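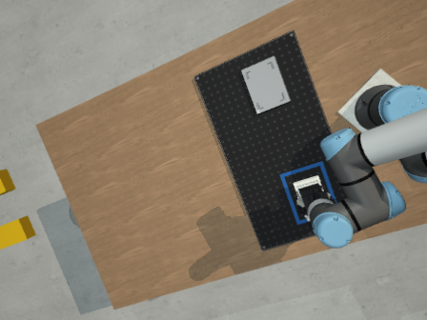
Rūta Kļaviņa
Lab Instructor, Automation Practice

Week 9 handout: The placement that reported success

Read this before the lab session. Bring your own copy of the run log, printed or on a laptop.

Background

The Priltstead cell is the simulated workstation you used for the first pick exercises. The arm is bolted to its own base plate on the table. The pegboard carries two target regions: the white sheet with the four L-shaped corner marks, and the blue square. The task is to set a small part down inside the target named in the job file. All the target poses are stored relative to the pegboard, and the pegboard pose is stored relative to the robot base. Keep that chain in mind, as the fault is in it.

What went wrong

During an overnight batch in December, the controller (Joko) ran 3755 placements and logged every one of them as complete. When the final part positions were checked against the targets, 2066 were outside tolerance. Most were off by the same amount in the same direction. The arm had not stalled or dropped anything, and no alarm was raised.

The first guess was a slipping grip. We lost two days on that. A slipping part gives scattered errors, and these were bunched tightly together. If you see a tight bunch away from the target, suspect a frame or an offset before you suspect the hand.

Cause

Partway through the batch the scene was reloaded with the pegboard turned to a new angle. The scene file had the new pose. The planner (Rewi) kept the old one in its cache. From then on it sent the arm to where the target used to be, and the arm went there accurately.

The second fault is the one I want you to think about. The success check compared the gripper position with the planned position. Both came from the same stale pose, so they agreed. The check tested whether the arm followed orders. It did not test where the part was.

Why this is a safety matter

In simulation the cost was a wasted night. On the real cell the same error moves the tool to a place the operator doesn't expect. With the board turned, a downward approach meant for an open part of the board can come down on a fixture, or on a hand if someone is reaching in to reseat a part. The guard door would normally stop the second case. Don't rely on the planner being right as a reason to open it.

Changes made

The planner now drops its cache on every scene load – this should have been the default. Each placement is checked by reading the part pose from the scene after release and comparing it with the target pose, read fresh. The batch stops after 5 misses in a row. The Trusach log viewer shows commanded and measured positions in separate columns; before, it showed only one.

For the lab

Work in pairs. Load the December log and find the first bad placement. Write down the line number and what changed just before it. Then turn the pegboard in the scene file by a small angle, run a short batch with the old check, and run it again with the new one. Save both logs.

In your write-up, explain why the old check passed, and name one other fault it would also have missed. One page is enough. Write-ups are due 27 May 2026, before class. If your scene won't reload, restart the planner first and then the viewer – the other order leaves the log file locked.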